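Régler la prise d'un couvercle dans Rira

Ce tutoriel s'adresse aux utilisateurs du planificateur Rira, version 2. Il suppose que le module de perception Dikitz est installé et que l'étalonnage caméra-bras a été validé.

1. Définir la pose de saisie

Chargez le modèle « couvercle_bouton » et alignez l'axe de la pince sur celui du bouton. Réglez la fréquence de publication de la pose sur 100 Hz, puis limitez la force de serrage avant de fermer les doigts.

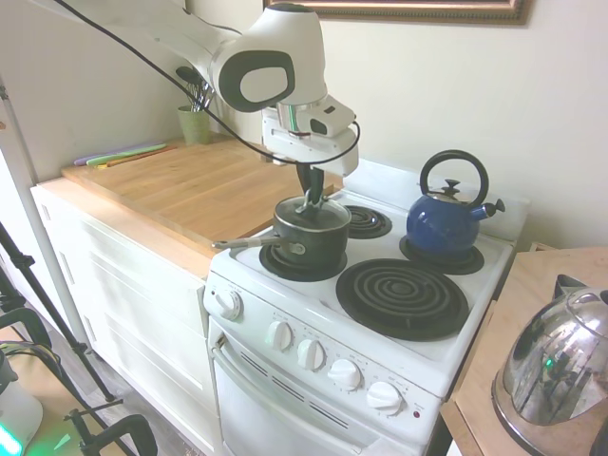 2. Déclarer les obstacles

Ajoutez à la scène de planification tout objet voisin de la casserole – en particulier la bouilloire bleue et son anse, que les doigts peuvent longer à l'approche. Les couvercles à poignée en boucle relèvent du modèle « couvercle_anse ». Lorsque le couvercle repose de travers, relancez l'estimation de pose.

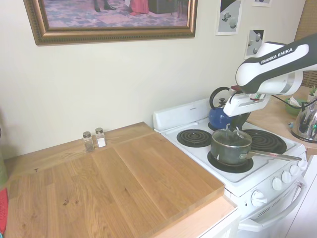
Crédit photo : Shazia Ghumman / Laboratoire Dhanial

Le paramètre marge_collision s'exprime en millimètres. La valeur 41 convient à l'approche ; elle doit être réduite pour la saisie.

3. Enregistrer la configuration

Exportez le fichier vers le dépôt Indar en rappelant le ticket 762 dans le message de validation.

Page mise à jour le 21/09/2022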